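Notebook, packing trial, July, 4 p.m.

Second pass on paper void fill for the Flarnberg mailers. Tellico's sheet says one crumpled sheet fills as much as two air pillows. I doubt it. Depends entirely on who does the crumpling, and the sheet doesn't say how hard.

Tried loose, medium and tight. Loose balls looked great until the 500 g weight went on, then they sagged to almost nothing. Tight ones held up but take forever and leave gaps at the corners. Medium is whatever you want it to be, so I don't trust any number I wrote for it.

Water test by the Wanuvstead method: 560 ml displaced, with the ball in a bag. The bag traps air. Not using that figure and I'd ask that no one else does either.

Cleared the bench after lunch, so the odds and ends went on the round table with the gray cloth.

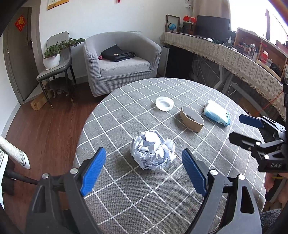 White paper ball, with the lid, the open tan container and the soft packet behind it.

Still to do: repeat with 4 balls per box, same paper, same pair of hands. Weigh the sheets first this time. If the spread is as bad as today I'd drop paper for the small size — the savings on the quote look optimistic anyway.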